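Home and Room Management II
Notes for session 6: Moving a table
Instructor: Padmavathi Iyengar, Room 515

Read these before class. They cover more than I'll get through out loud, and the part on folding legs will come up again in October when we do storage.

The usual advice on moving a table comes down to two sentences: get someone on the other end, and lift with your knees. I have read that in moving company leaflets, school handbooks and the back of at least one product box. I think the first half is mostly right and the second half is mostly decoration. A light table is an awkward object long before it is a heavy one, and the advice was written with heavy ones in mind.

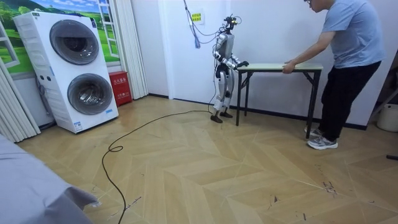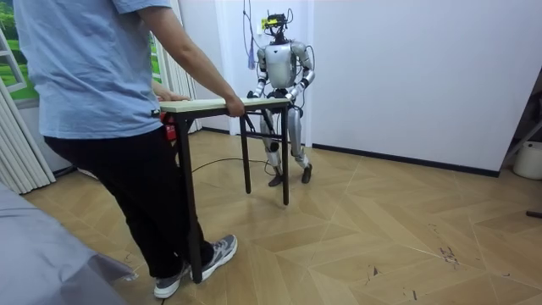 1. Weight is the wrong first question

Ask a group of students what makes a piece of furniture hard to move and they'll say weight. Then hand one of them a long, light tabletop and send them around a corner. The trouble comes from length, from legs that stick out below where you can see, and from the other person being somewhere you didn't expect.

A lot of tables made for classrooms and community rooms can be picked up by one adult. Whether one adult should carry them is a separate matter. With one person in the middle of a long side, both ends are free to swing, and the one behind you is the one that finds the wall. I used to tell students that one person was fine for anything under 60 inches. I've dropped that rule. I got it from a handout by someone who got it from a handout, and when Murray Hollis asked me where the number came from I had nothing to tell him.

So the first question is where the ends are going to go. Stand at the place the table is now, look at the place you want it, and decide which end leads.

2. End holds and side holds

There are two common ways for two to share a table.

End hold. One at each short end, facing each other across the length of the top. This gives the narrowest path, so it suits hallways and doors. One of you will be walking backward for at least part of it.

Side hold. Both at the long sides, facing each other across the width. Each can look where they're going. It is wider than you think, and in a furnished room you'll be squeezing past things with your elbows.

The textbook says the end hold is "always preferred." Always is a strong word. For a long trip down a straight corridor, I agree. For shifting a table a few feet within an open room I haven't noticed any difference that would survive a proper comparison, and the book doesn't offer one.

What does seem to matter is where the hands go on the top. Take hold near the corners if you can reach them. Two hands close together in the middle of an end let the top roll sideways, and whoever is at the other end feels that as a twist in the wrists. One hand far out and one hand near works for a short move, provided the two of you aren't both favoring the same side.

Check what you are gripping, too. Edge trim on cheap tables is often glued on, and it comes away. Feel under the lip for the top itself.

3. The legs

Thin metal legs weigh next to nothing, and people forget them for that reason. They're still down there at shin height while everyone looks at the top. If you step forward while your end is only just clear of the floor, your foot and the table leg want the same spot.

Some books tell you to lift the table high to avoid this. I don't care for it. A table at chest height blocks your view of the floor and puts the far edge at the other person's face. Clear of the floor is enough on a flat surface. Go higher for a threshold, then come back down.

Braces deserve a look before you start. A diagonal brace can be a fixed part of the frame or it can be the thing that locks the leg open, and from above you can't tell which. If it's a lock, make sure it is fully home. A leg that folds in mid-carry is mostly a fright. A leg that folds as you set the table down is how fingers get pinched.

4. Should you fold it first?

The manufacturers say yes, every time. The Kekano leaflet says so in bold, and Fodmont prints it on a sticker under the top. They'd like it folded because a folded table is less likely to come back with a bent leg and a complaint. Fair enough from where they sit.

From where we sit, it depends how far it's going. Folding means turning the table over or onto its side, finding the catches, closing the legs, carrying it, and doing all of that again in reverse. For a move across one room I think the folding is where most of the bumps and scraped knuckles come from. For stairs, elevators and vehicles, fold it. For anything in between, use your judgment and don't let a sticker decide.

The same Fodmont sticker gives a load of 400 pounds, "evenly distributed." I'd ask you to think about when you have last seen anything distributed evenly on a table. The figure may be perfectly good for what it measures. It tells you nothing about how the table behaves when lifted at one end, and students quote it to me as though it did.

5. Talking

Every guide recommends a count of three. Does everyone lift on three, or after three? Yuzhen Han has taught this session with me several times, and she has the class settle the word before anyone touches the table. Hers is "up." Mine is "lift." Either will do.

Setting down needs a word of its own, and the guides generally leave it out. The end that lands first jolts the other one. Say "down," go slowly, and keep your fingers out from under the edge. Whoever was walking backward should be the one to call it, in my view. I will admit this is preference. Murray holds that it should be whoever is leading, and we've had this out more than once without either of us producing any evidence.

Looking down is a habit I'd like to argue against, though only partly. You do need to see the legs when they leave the floor and when they return. Between those two moments, look up at where you're headed.

6. The floor

Walk the route first. Pick up whatever is small enough to roll or slide, and move cords out of the path or agree where you'll step over them. People will step around a cord perfectly well on their own and catch it with a heel as soon as both hands are full.

Never drag. Here I agree with the books, with one complaint about their reasoning. They say dragging scratches floors, and it does, on wood and on most of the printed stuff that looks like wood. But the bigger cost is to the table. Dragging puts a sideways pull on every joint at once, and thin legs loosen fast. If a table in your building wobbles, I'd suspect dragging before I'd suspect the factory.

Felt pads (Grurkeck, Simões, any of them) are sold as a cure. They help with a chair that gets pushed back a dozen times a day. On a table leg with a small foot they slide off sideways, pick up grit, and then do the scratching themselves. If you use them, turn the table over now and again and look.

Shoes: closed, flat, tied.

7. Where it ends up

A table put down in roughly the right spot tends to stay there all term, slightly crooked, with everyone walking around the corner that sticks out. Use a line you already have. A wall or baseboard will do, or the pattern in the floor, though patterned floors aren't always laid square to the room and I've been caught by that. Stand back at the doorway and look before you both walk away. It costs a few seconds while the other person is still there to help.

Leave clear space in front of anything with a door that opens outward, washers and cupboards included, and leave fire equipment reachable without leaning over furniture. The building rules require the second. Common sense ought to cover the first, but I have seen where tables get left.

For the practical

You'll work in pairs. Each pair moves one table from the wall to the center of the room and back, once with an end hold and once with a side hold. Swap who walks backward. Joaquín Figueroa will have the tables out when you arrive; please don't fold them.

Afterward, write one page. I want to know which hold you would choose for that room and what you saw that makes you say so. "The handout says" is not a reason, and that includes this handout. If you think section 4 is wrong, say so and tell me what you noticed.

Pages go to Soledad Gallagher's tray by 4 p.m. on the day after the practical.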